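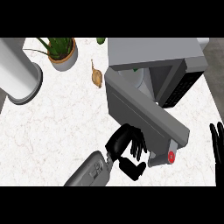 Kitchen Notes from Misedgate: Living Without a Stove for One Summer

In June the gas in our building was turned off. The company that takes care of the pipes found a leak in the basement, closed the main valve and put a paper on the front door. The paper said the work will take "some weeks." It took the whole summer. I want to write in this newsletter what I learned from it, because several neighbors asked me in the stairway how we managed, and because two more buildings on our street will have the same pipe work next year.

First, what we had. In our apartment there is an old gas stove with an oven, a microwave and an electric kettle. That is all. My first idea was to buy an electric plate with two rings, and I went to the store to look at them. But the wires in our building are old, and when I asked the building office they told me that one outlet in the kitchen should not carry a kettle and a plate at the same time. So I waited with the plate, and after two weeks I did not miss it so much.

I come from a family where a meal starts with onions in hot fat. For me this was the most difficult thing to give up. In a microwave you can make onions soft, but not brown in the same way. What I do is this: I cut them thin, mix them with a spoon of oil and a little salt, and heat them in a wide glass dish for two minutes, then stir, then two minutes again, and so on until they become yellow and sweet. It takes four or five rounds. The taste is different from the pan, softer, but in a soup or with lentils it is good.

Potatoes are easy and everybody knows them. Make holes with a fork, turn them once in the middle. Rice was harder for me. My first three pots of rice boiled over and I had to clean the glass plate every time. The help came from a deeper bowl. Now I use one cup of rice, two cups of water, a bowl that is three times higher than the water, and I go down to half power when it starts to boil. Then I leave it with the lid on for ten minutes and do not look. The waiting is part of the cooking, I think, and I used to skip it.

About power I should say more. Ours has 800 watts, and most recipes I found were written for stronger ones. If a recipe says five minutes, I start with six and look. Please check the label of your own oven before you follow my times. On many ovens you find it inside the door or on the back side.

Fish was the surprise of the summer. I put a piece of white fish on a plate with lemon, butter and some dill, cover it with a second plate, and after three or four minutes it is ready. I never made such good fish on the stove. My husband does not like the smell of fish in the apartment, and this way there is much less of it.

Eggs I cannot recommend in the shell, they can explode, and the same is true for peeled boiled eggs if you want to warm them again. Scrambled eggs in a cup are fine. You must stop when they still look too wet, because they continue to cook by themselves.

For bread we went more often to the Magyar bakery, on the corner behind the tram stop. Before the summer I baked two loaves every weekend, so this was an extra cost. I kept the receipts in a jar. From the baker's counter I also learned that a dry roll becomes soft again if you wrap it in a damp kitchen towel and give it fifteen seconds, but then you must eat it immediately. After five minutes it is a stone.

In July the heat came, and I stopped being angry about the gas. We ate cold soups, cucumbers with yogurt, tomato salad, beans from the can with parsley and vinegar. The kitchen stayed cool in the evening, which it never does when the oven is on. I even sat there to read.

A few words about money. Many people asked about compensation. The building office confirmed that everybody in the 144 apartments has the right to a smaller bill for the months without gas, but it does not come automatically. You have to fill in the form, which you get from the office on Zover Street, open in the morning until noon. Bring your last bill with you. I forgot mine and had to go two times. If your building is on the list for next year, keep also the paper from the door, or take a picture of it — the office wanted to see the date when the gas was closed.

The gas is back since September. The first evening I browned a big pan of onions and opened all the windows. But I did not go back to the old habits completely. The rice stays in the deep bowl, and the fish stays between two plates.

One recipe to finish, for the people who asked for it. We call it Lasta, after the village where my mother-in-law grew up, but I don't know if anybody in the village makes it.

Lasta beans

Cut one onion and heat it with a spoon of oil as I described. Add one chopped red pepper and one clove of garlic and give it three minutes more. Add a can of white beans with half of its liquid, a small spoon of sweet paprika, salt, and a bay leaf. Cover the bowl, leave a small opening for the steam, and heat for six minutes at half power. Stir, taste, and let it stand for five minutes. Take out the bay leaf. A little vinegar on top is good, and it is better the next day.

If you have your own recipes without a stove, please put them in the newsletter box by the mailboxes. There is space for two or three of them in the next issue. Write clearly, and please write also the watts.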